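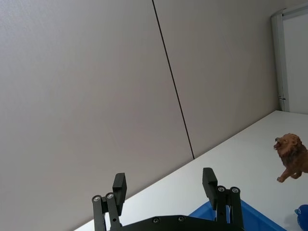 The Night Bakers of Inwood

Get to Camacho Street before five in the morning and you'll smell the rye before you see the light in the window. Natalia Barajas has been up since midnight, and she's as cheerful as anyone I've ever met at that hour (she hums, mostly old boleros, and slightly flat).

Her loaves are wonderful! Dark, sour, a crust that fights back a little, and a crumb that stays soft for days. The starter came from Hermenegildo Medrano, who ran the shop for 37 years and still drops in to poke at the dough and complain about the flour.

"He's usually right," Barajas says. "The February flour was thirsty. I had to add water every single night."

A batch is 100 loaves, and in winter she bakes it at a slower pace, with a long cool rise that lets the sourness build.

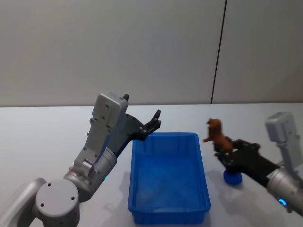 That long rise is what got me hooked. I'd always thought of bread as an afternoon's work, and tasting hers next to a quick loaf was like hearing a song played at the right speed for the first time. Maysoun Hakim, her partner at the bench, shapes each round with two turns and a tug, and talks the whole time about the seeded flatbreads she wants to add by spring. I tried one warm from the oven, with salted butter, and then I tried another. By seven the line ran past the barber's, and the rye was nearly gone.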